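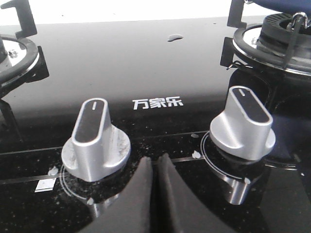 Un lector del boletín de enero del taller Bullcombe preguntaba si era necesario desmontar los mandos de la cocina para automatizar su giro. El taller desaconseja hacerlo: el mando original debe conservarse y la pinza ha de adaptarse a él.

Recomendaciones para el montaje doméstico del brazo Gerano

Los dedos deben cerrarse sobre los laterales del mando, sin apoyar peso en el vidrio. Conviene limitar la fuerza al valor 2 del controlador y ensayar primero con el gas cerrado. Los residuos de grasa se retirarán con un paño húmedo antes de cada sesión – un mando sucio favorece el deslizamiento.
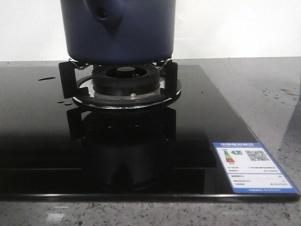

La calibración de la altura se efectuará con el quemador apagado y el recipiente ya colocado. El programa Virnarine admite hasta 8 puntos de referencia; para una cocina doméstica bastan 6. Deben elegirse elementos fijos y mates. En una encimera de vidrio negro brillante, el soporte y el quemador se reflejan con nitidez, y el sistema puede tomar el reflejo por la pieza. La etiqueta de eficiencia energética, situada en la esquina derecha del vidrio, ofrece en cambio un contorno claro y puede emplearse como referencia. Las gotas de agua se secarán antes de iniciar la lectura.

Durante el funcionamiento con llama es obligatoria la presencia de una persona junto a la llave de paso. La plantilla Châu, para anotar los ajustes, se encuentra a disposición de los usuarios en el taller.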